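Home | Reviews | Tools | Grippers and Fixtures | Archive | Contact

Trandano Fingertip Service Kit, reviewed by Hannelore Buschmann, 8/11/21

The Trandano kit replaces the contact tips on two-fingered grippers and supplies what is needed to set the fingers again afterward. It costs $126 and comes in a flat case. In the case are tips, screws, a torque driver, a gap gauge, a strip of cleaning pads and a printed procedure. I bought it for a two-arm table cell that handles cereal boxes. Printed cartons are hard on tips: dust from the board edges packs into the rubber, and grip falls off well before any wear can be seen.
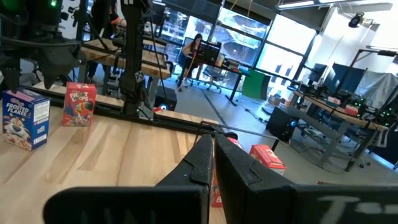
Reviews from the Cell Maintenance Group, Prurnow Lab

Changing the tips is simple. Park the arm, cut power to the gripper, back out the screws, clean the seat, fit the new tip and tighten to the click. The driver is preset and can't be adjusted. That suits this job and makes it useless for any other. The screws have a dry thread coating and should not be reused.

Setting the gap takes longer. The gauge is a stepped steel blade. With the gripper commanded closed, the thinnest step should just drag between the tips along their whole length. If it drags at the front and slides freely at the back, the tip is not seated and has to come off again. On my first try one finger needed this. A scrap of old adhesive was still on the seat, and the pads supplied would not lift it. A plastic scraper did.

After the gap is right, the zero has to be stored again in the controller. The printed procedure skips this step. Skip it in practice and the controller will go on using the old closed position, and thin cartons will be crushed or dropped depending on which way the error runs.

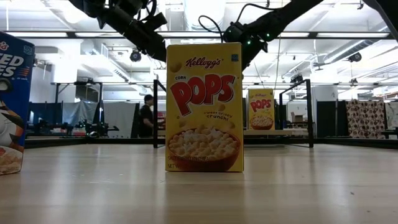

I run the check with a full carton standing upright, then the same carton lying flat. Upright shows whether the fingers meet the panels at the same time. If one side touches first, the box rotates or walks before it is held. Flat shows whether the tips clear the table at the lowest point of the approach. Both checks should be done at slow speed, with a hand near the stop.

I logged 943 picks on the new tips before writing this. Grip at the end was close to grip at the start, with one cleaning partway through. The Ziston tips I used before were softer and held glossy board a little better when new, but they tore at the corners. Voß sells a harder tip that lasts, though it marks the print.

Complaints: the case latch is weak, the gauge has no step markings, and spare screws are sold only with a full set of tips. 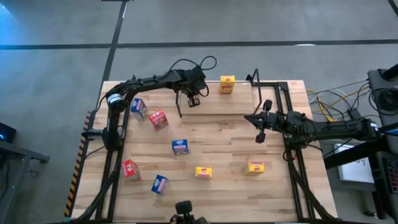
Do both arms have to be serviced at the same time?

The kit holds enough tips for 2 grippers, and I would change them together. Mixed tips close at different effective widths, so each arm ends up needing its own grip setting. If only one arm is done, store its zero separately and write the date on the finger mount.

Rating: good parts, incomplete instructions. I have ordered a second kit for April.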